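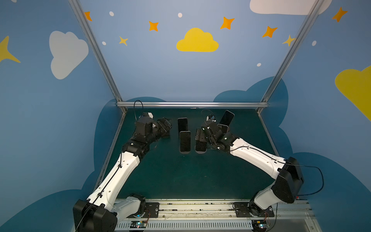
Photo: Hala Kabbaj / Cokilov

OK so open on the pair. Two arms, one booth, phones between them. Say the product name early – Asov cell, sold as a kit. The right arm has a phone in its fingers, let people look at it for a sec.

Price slide next. 7 week lead time, dont promise less. Storville asked for 100 units a shift, come back to that in Q&A.

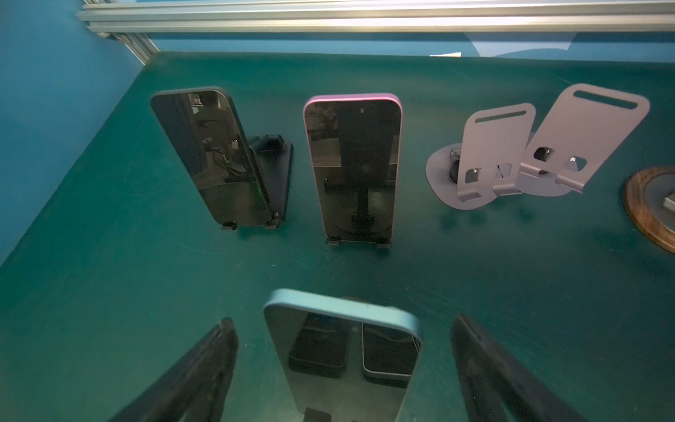

Wrist view, blue-framed phone up close.

Point out the glass. Shiny, reflections all over – ask Helmy's people how thier vision copes. Pause. Water.
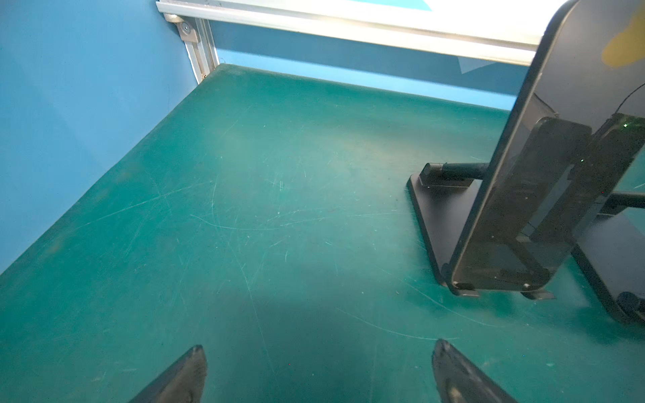
116 words · 1 min read

Fingers open, nothing held. Talk about mat wear here, scratches are easy to see. Replacement mats 500 a box. Then demo signup, April slots only.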